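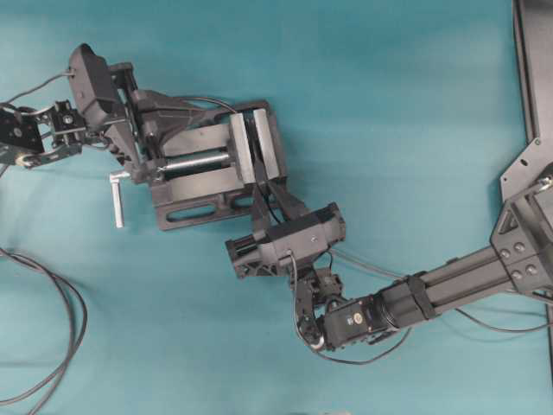 Liltitz, November

Right arm faulted again with its fingers between the vise jaws. Log says overcurrent on the wrist servo at 830 mA, limit is set to 620. Plotik support blames cable drag. I doubt it. The strap on the link hasn't moved and the trace is flat until the fingers go in, then it jumps.

My money is on the vise position being out by 2 mm or so in the Gkikas file, so the gripper pushes sideways on a jaw. Raising the limit would only hide that.

Stop took 16 ms, they say. I'd like to see it measured. Hands off the T-handle while the arms have power. Re-teach the vise before the next run.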